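Office Practice and Workplace Care
Unit 4 handout: The shared desk
Tutor: Orhun Dursun

Read this before the practical session. You will need it again for the short written task at the end of the unit.

1. What we mean by a shared desk

A shared desk is any desk that is used by more than one person over the working week. Some firms call it hot-desking, some call it flexible seating. The rules are much the same. The desk has to be left so that the next person can sit down and start work without moving, wiping or unplugging anything.

Most open-plan offices buy desks in facing pairs. Two desks stand back to back, with a divider between them and the power and data supply brought up at the join. You share the top with whoever uses it after you, and you share the back edge with the person opposite. Things pushed to the back tend to end up on the other side.

2. Zones of the desk top

For this unit we divide the desk top into zones.

Front zone. The strip nearest the chair, where the forearms rest. Keep it clear. No cups, no chargers, no phones face down.

Working zone. The middle of the desk. Laptop, notebook, the papers you are using now.

Back zone. The strip along the divider. Cables run here. A lamp or a pen pot can stand here if the desk is deep enough.

In the Narnik building, where we do the practical, the desks have no drawers. Anything personal goes in the lockers by the lift. Locker 58 is kept for lost property and should not be used for bags.

3. Drinks and equipment

This is the part of the unit students tend to think they know already, and it loses the most marks.

A drink should stand on the desk itself, on a coaster, to one side of the laptop and further back than your elbow. Put it on the side of your non-writing hand if you take notes on paper. A lidded cup is better than an open glass. If the desk is small and the only flat space left is the lid of a closed laptop, clear a space first. A lid is smooth, it can slide, and it gets picked up without anyone looking at what is on it.

The laptop lid is not a shelf for anything else either. Phones, plates and staplers mark it, and weight on the lid presses on the screen.

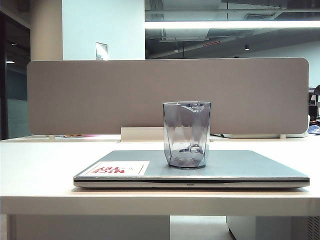 Fig. 2. Drinking glass standing on a closed laptop. Compare with the zones in section 2.

If liquid is spilt on or near a laptop, take these steps in this order:

Unplug the charger at the wall, if the socket and plug are dry.
Hold down the power button until the machine is off.
Move other equipment and papers out of the way.
Blot with a dry cloth. Do not rub.
Report it to the IT desk on extension 863, even if the laptop seems fine.

Do not switch it back on to check. Do not use a hairdryer.

4. Dividers and cables

Fabric dividers between desks are usually clamped to the back edge. The clamps work loose when people lean on the panel or hang coats on it. Check them by hand once a week – finger tight is enough. If a panel rocks after tightening, report it and leave it alone.

Fabric panels are vacuumed with the soft brush. Do not spray them. On the Tosik panels used in Room 103, the cover unzips and can be washed at 30 degrees, but this is a job for the cleaning contractor.

Cables should lie along the back of the desk, under the panel, and go down through the cable box or tray. A cable that crosses the working zone will be caught by a sleeve sooner or later. Leave enough slack for a laptop to be turned towards a colleague.

5. Leaving the desk

Glasses and cups go back to the kitchen, washed or in the dishwasher. Wipe the top from back to front with a damp cloth, then dry it. Check the floor and the strip behind the divider for pens and small items. If something belongs to the person opposite, put it back on their side.

Stickers on your own laptop are fine. Stickers on the desk are not.

Written task

Choose a desk you use at home, at work or in the library. Draw the top from above, mark the zones and show where each item is kept. Write one page on what you would move and why. Hand it in by the end of May, with your name on both sheets.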